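Ranby Wash House: how the first stretch has gone

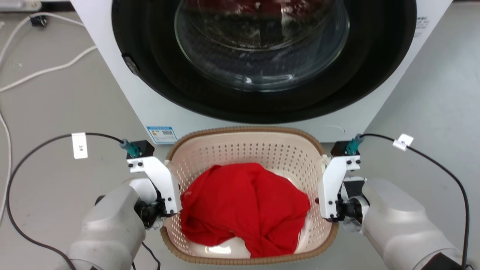

4 min read

Hello again to everyone at the Kettler fund! You asked for a plain account of where the money went and whether people are using the place, so I've put the kettle on and dug out the notebook.

We've done 207 loads since the doors opened. I had pencilled in a good deal fewer than that for the first stretch (I was picturing a slow start, with me sitting there reading the paper), but by the second week there were bags lined up along the wall before I'd even got the lights on. Most of it is bedding and work clothes, plus more school jumpers than I ever thought one town could own.

The spending is the easy bit. The plumbing and the new floor drain came to $2,103, a touch over the quote because the old pipe behind the wall had to come out as well. The front loaders came in under budget, so the two nearly cancel out. Receipts are in the envelope with the June statement, and I've flagged the pipe one with a sticky note.

Baskets, of all things, have been the big learning. We started with deep square hampers and they were a pain, too tall to sit nicely in front of the machines and awful on your back when you're fishing for the last sock. So I swapped them for low oval ones in cream plastic, with little round holes all through the sides and a tan rim done to look woven. They sit right under the door and you can pull a load straight down into them. One big red thing will just about fill one, mind you, so doonas still go in the old hampers. I bought 8 of the ovals and I'd like a few more.

Reds are now washed on their own, full stop. I won't go into the pillowcases, but I've apologised to the family and they've been very good about it.

On the cleaning side, the thick black rubber seals round the doors need a proper wipe at the end of every day. I'd budgeted for once a week, which was silly of me! Fluff and grit collect in the fold, and if you leave it the whole room starts to smell like a wet dog. It takes me 20 minutes with a rag and a bit of vinegar, and I prop all the doors open overnight so they can air. I've added those minutes to the timesheet from now on, so you'll see the hours creep up slightly.

Two things haven't happened yet. The folding bench from Javaslow is still on back order (they keep telling me soon), so we're folding on a trestle with a sheet over it. And the Sustance soap trial hasn't started, as the first drum arrived with a cracked lid and I sent it straight back. The replacement is promised and I'll write up the results once we've got through a full drum of it.

For the next stretch I'd like to open one evening as well, probably until half past seven. Shift workers have been asking from the beginning and I think they'd fill it. It would mean a few more paid hours and a better light over the side door. I'll send a costing through with the next statement, and if you'd like to come and see the place before you decide, mornings are best.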